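Projects > Wornari > Progress reports
Last updated 23rd October

The Wornari open day went ahead as planned. Brahim Nasr ran the arm over a table of household items – basket, mug, white bottle – and took requests from visitors.
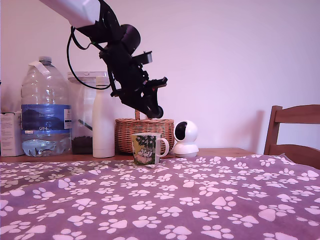

Gemma Haslam handled sign-in. We had 20 visitors in two groups.
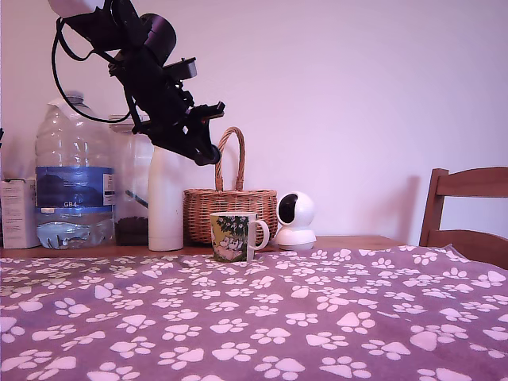 Will the open day be repeated? A second one is proposed for July, if Lockwood can host.

Spending on the day came to $358, all from the outreach line.

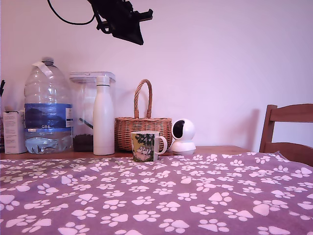

2 min read

Glenys Hulme will send the visitor comments separately.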